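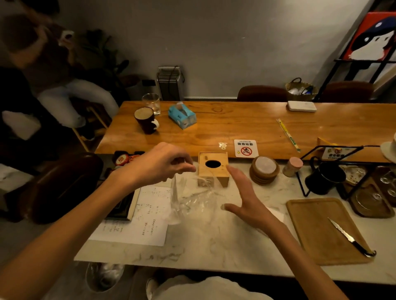 Harpreet Hawthorne asks, under my last post, why I did not buy a flatbed scanner like a normal person, and whether a camera can really copy a negative well enough to print from it. Her second question is the better one, and she adds that she has four albums of her own waiting and does not want to do the work twice.

I will try to give a full answer. I have now copied 3,104 frames of my family's black and white and colour film with a digital camera, and I have made enough mistakes on the way that the list may be useful to somebody.

About the scanner first. I did have one. I bought it second-hand, and it gave me files that I liked, but one strip of six frames at the high setting took so long that I could cook and eat in the meantime. The holder for the film was of thin plastic and it did not press the strip flat. Old film has a strong curl, especially if it has lived rolled in its little can, and the middle of each frame was soft while the edges were sharp. I put up with this for one winter. Then I sold the scanner to a student for 100 euros and felt no sadness.

With the camera, a strip takes me two minutes, when the strip is clean. It is very seldom clean, but I will come to this.

What I use

The camera is the mirrorless body that I use for everything. I don't think the body is important. If it has live view, a way to magnify the image for focusing, and an electronic shutter, you have enough. The electronic shutter is a help since the light is constant and nothing moves.

The lens is a Stivia 60 mm macro, manual focus, which goes down to life size. I was a little afraid of a manual lens. For this work it is better than the autofocus ones I have tried, as you set it once, put a piece of tape over the ring, and then leave it in peace. I use it at f/8. At f/5.6 the corners were weaker, and at f/16 the whole image lost its bite. Please test your own lens with one frame where the grain is visible. You should focus on the grain and never on the subject, because the subject may have been out of focus in 1974 and no technique of ours will repair it.

The light is a Rovard panel, the smaller of the two they sell. I paid more for it than I wanted. My first panel was a cheap one for tracing drawings, and I have nothing bad to say about it for black and white. For colour it was a disaster. The reds went to brick and the skin of my aunts went to something like wet sand. I spent many evenings trying to correct the files on the computer and blaming my own eyes. Natalina Mancuso finally told me to compare one frame on two different lights, and the difference was so big that I ordered the Rovard the same night.

For holding the film I have a frame which I cut myself from black card, with a piece of anti-Newton glass on top. Without the special glass you will see rainbow rings where the smooth side of the film touches it. If you buy only one thing new, buy the glass.

The camera hangs from an old enlarger column. Many people have one of these in a cellar and are happy to give it away. A tripod with the centre column reversed also works, but you will hit the legs with your knees.

Getting it level

This was the part where I lost the most time. If the sensor is not parallel with the film, one side of the image will be soft, and you will believe that the lens is bad. I believed it for two weeks. I even wrote an unkind e-mail to Rinaldi, the shop where I bought it, and later I had to write a second e-mail.

The method is with a mirror. You lay a small flat mirror where the film should be, and you look through the camera at the reflection of the lens. When the lens sees itself exactly in the centre of the picture, you are parallel. It takes a minute. I do it each time I begin, also if I believe that nothing has moved.

Do not trust a bubble level. A bubble tells you that the camera is level with the earth, and my table is not.

Dust, and the order of things

A scanner with infrared cleaning will remove the dust by itself from colour film. With a camera you do not have this. It is the strongest argument for the scanner and I do not want to hide it from you, Harpreet.

My order is now like this. I close the window. I take a cotton glove for the left hand only, and I keep the right one bare for the small things. I blow the strip with a rubber bulb, both sides, then I pass an antistatic brush once in one direction. Then the strip goes under the glass immediately. I used to prepare ten strips together and lay them in a row, thinking that I was being efficient, and while I copied the first one all the others were collecting dust again.

I do not wash old film. I know that others do it, with distilled water and a drop of wetting agent. I tried it with one strip which had a white bloom on it, and the emulsion lifted in one corner. It was a frame of a parked car, so the loss was small, but I got frightened and did not do it again.

Canned air I would also avoid. It spits.

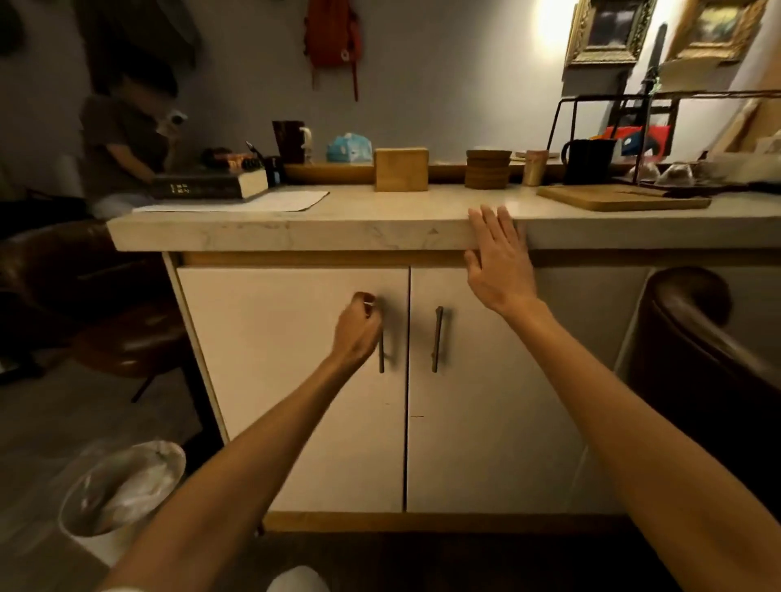

Exposure

Put the camera on manual and the white balance on a fixed value. Always make raw files. For black and white I expose so that the clear film between the frames is just below clipping, and I leave this setting for the whole roll. If you let the camera decide for each frame, a dark frame and a bright frame will come out with the same grey and you must correct all of them by hand.

For colour negative the orange mask makes the blue channel very thin. I give two thirds of a stop more than the meter proposes and then I look at the three histograms separately. If your camera shows only one histogram, make a test with three exposures and decide on the computer.

Make also one picture of the light panel with no film on it. You can use it afterwards to correct the falling off in the corners. I forgot this for my first 1,000 frames and they all have slightly dark corners, which in the positive of course become slightly bright corners. My brother says it looks like heaven.

Turning them into positives

For black and white it is only to invert the curve and set the two ends. Any program will do it.

For colour I tried three programs and stayed with Funitz. It is not beautiful and the manual has been translated by somebody who was in a hurry (I should be gentle here, my own English is what it is). But it lets me save the correction for one roll and apply it to all the other frames from that roll. The colours are then similar from the first frame to the last, and I prefer this to having each frame perfect and different from its neighbour. I change the warmth at the end, by eye, and never late at night. What I correct after eleven o'clock is always too yellow.

Slides are another subject. They need no inversion but they have much more contrast than a negative, and for the darkest ones I make two exposures and choose. I have perhaps one drawer of slides left. I am not hurrying.

Can you print from it

So, the second question. Yes. My camera has 24 megapixels, and from a well exposed 35 mm frame I have printed at 30 by 40 centimetres. Elikem Abugri put one of them beside an enlargement made in a darkroom from the same negative, and he found the darkroom one without hesitation. He said the blacks were deeper. In the sharpness he saw nothing. I can live with this.

For bigger prints it is possible to make four pictures of one frame and join them. I have done it twice, for the wedding of my parents and for a picture of the harbour in which nothing happens but which I like very much.

Names and folders

Before you copy the first strip, decide how you will name the files. I did not decide, and almost 2,000 of mine were called by the number the camera gave them, in one folder, with no connection to the sleeve where the negative lives. To put this in order took me longer than the copying.

Now each sleeve has a number written in pencil on the paper, and the file begins with the same number, then the strip, then the frame. 041-3-05. If I know the year I write it in the caption and not in the file name, for the reason that I am often wrong about the year. My mother corrects me by looking at the length of the curtains.

Everything is on two disks, and the second one stays at my brother's house. In May I hope to start with the medium format rolls, for which I need a larger opening in the card and probably more patience with the curl. If somebody has a good way to flatten 120 film that has been rolled tight for fifty years, please write to me. I have tried heavy books, and it springs back in an hour.

Harpreet, if your albums have the negatives still in the pocket at the back, begin there and leave the prints alone for the moment. And tell me which camera you have, so I can say something more exact about the exposure.

Posted by Aldo Morelli on February 1, 2022
Filed under: Film & Negatives, Home Workshop

Get new posts by e-mail. No advertising, and you can unsubscribe whenever you like.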